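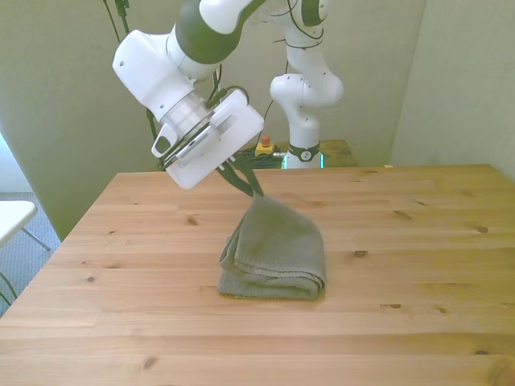

doaa_bouzid wrote:
Gregor reckons your finger pads are shot and he'd swap those before touching anything else. I don't agree. If the corner comes up at all the pads have some bite left. Check the height first, then the fingers.

sebmocanu wrote:
ok so for anyone coming in now, full story. Towel cell at Dirncombe, two arms, pine table. Only the front arm is giving me grief. Picks a corner of the folded towel and lets go of it partway, or gets one layer and leaves the rest. Was fine until we moved the table in October. Re-leveled it, redid the table height, ran 197 picks overnight and it dropped 11. Before the move I'd have been annoyed at 5.

Already done: wiped fingers, power cycled, retightened the finger screws, re-taught the corner pose twice. Gripper homing runs clean.

b_godinho wrote:
Which screws. Fingers to carriage or hand to flange? Ours at Brudside backed off at the flange and it looked exactly like a bad pick height, took me a whole morning.

sebmocanu wrote:
fingers. havent touched the flange. will look

wilma_l wrote:
Also look at your cable. If the loop by the hand is too short it pulls on the wrist when you tilt, and it'll pull differently at each corner. Jog to the far corner by hand and watch the loop, don't watch the fingers.

Gregor Galbraith wrote:
Since I'm being quoted. Pads. Curved fingers wear at the tips first and you can't see it head on, you have to run a thumbnail across. I had a set off the Bekaser job that looked new and slid right off terry. Pads are cheap, an afternoon re-teaching isnt.

doaa_bouzid wrote:
Gregor, he moved the TABLE. Pads don't wear out because you moved a table.

Gregor Galbraith wrote:
They wear out whenever they like. Overnight run is a lot of picks.

sebmocanu wrote:
Flange was fine, all snug. Thumbnail test, left finger has a slick patch at the tip, right one ok. So half a point to Gregor. Cable has slack at the near corners, goes tight at the far right one. Rerouted it with a bigger loop and went back to the upper left corner, tips down on the towel:

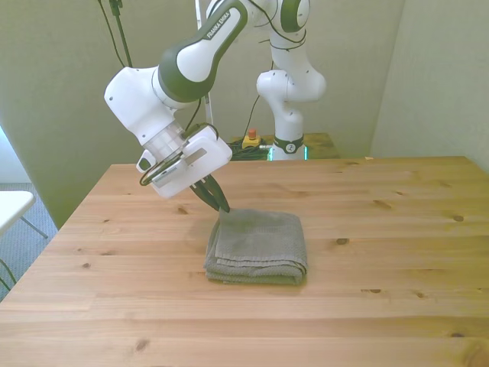
Posted in: Grippers & End Effectors > Setup and Maintenance

wilma_l wrote:
Loop looks OK to me there. Does it stay off the hand when you rotate the other way? Tape it if not, no zip ties, they bite.

b_godinho wrote:
How hard are you pressing? We come down till contact then back off a hair before closing. Pressing into a folded stack just squashes it and the layers slip over each other when you lift.

sebmocanu wrote:
pressing, yes. contact threshold is whatever it was before the move. Will try the back off.

Doaa you said height first, how do you check yours? I just touch down at one spot in the middle and call it good

doaa_bouzid wrote:
There's your problem. One spot tells you nothing about tilt. Touch down at all four corners of the area you use plus the middle, 5 points, write them down. Pine moves too, esp if the room got warmer. Then check the wrist camera agrees. Flat towel, hand well up out of the way, grab a still, see if the corner it reports is where the corner is. Knots are handy as landmarks, they don't go anywhere.

sebmocanu wrote:
right side is low vs left. Not by much but theres my bad corner I bet. Wrist cam, towel down flat:

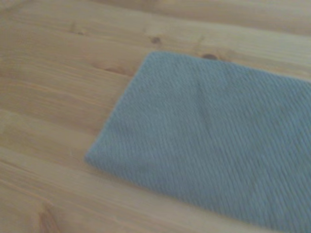

Re: Checking the wrist camera against the table

doaa_bouzid wrote:
Bit soft. Refocus or clean the lens before you trust any numbers off it. Upper left corner is clear enough to use though. Jog to the corner it reports, hover, eyeball the gap. Then slide the towel over and do it again.

Gregor Galbraith wrote:
And change the pads.

sebmocanu wrote:
pads are on order Gregor. Shimming the right legs tonight, then lens, then the five points over again. Not touching the threshold till thats done, otherwise I wont know which one fixed it.

b_godinho wrote:
Post the drop count when you've got it, same 197 if you can so it compares. And put the old pads in a bag with a date on, I never do and always wish I had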